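Section 5. Setting up your first town history walk

You have your stops picked and your stories written, so now comes the fun part: putting the walk on the map! These steps use the Flesavham walk (old rail yard, Nowakowski bakery, hilltop cemetery) as the model, but they work the same way for any town in the Savia trail planner.

1. Open the planner and choose New Walk. Give it a name visitors will recognize. "Flesavham on Foot" did far better for us than "Heritage Route A."

2. Drop a pin for each stop, starting where people can park. Put the pin at the gate or front door, where a visitor would really stand.

3. Paste in the story for each stop. Keep it under 96 words. It feels short, but people are reading on a sidewalk in full sun, and a short story with one great detail gets retold at dinner.

Note: If you have family stories from local residents, get their okay in writing before you paste them in.

4. Set the walking time. The planner suggests one, but it assumes you never stop to look at anything, so add 5 minutes per stop.

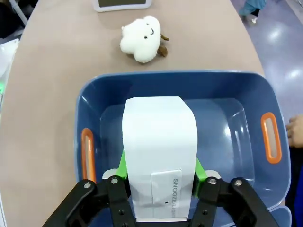
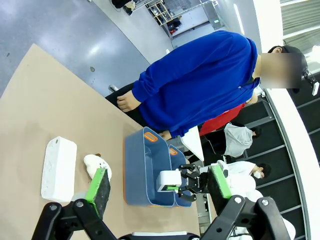
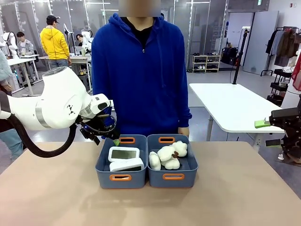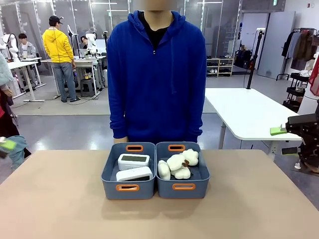 Last picture: two bins side by side, with two white devices in the left one.

5. Choose Preview and walk the whole route yourself, phone in hand. Please don't skip this one! Kamonchanok Duangkaew walked ours in February and found a whole row of railroad graves we had left off.

Caution: Cemetery paths can be uneven. Mark any stop with steps or loose gravel using the Rough Ground symbol, and never route people between headstones.

6. Press Publish. The walk shows up on the Grakum visitor page overnight.

Printing the fold-out map

Choose Print, then Fold-out. Set the map scale to 70 percent if the legend runs off the page. A first batch of 40 is plenty for a small visitor center, and you will want to fix a typo or two before the next one.

To change a stop later, see Section 6, Editing a published walk.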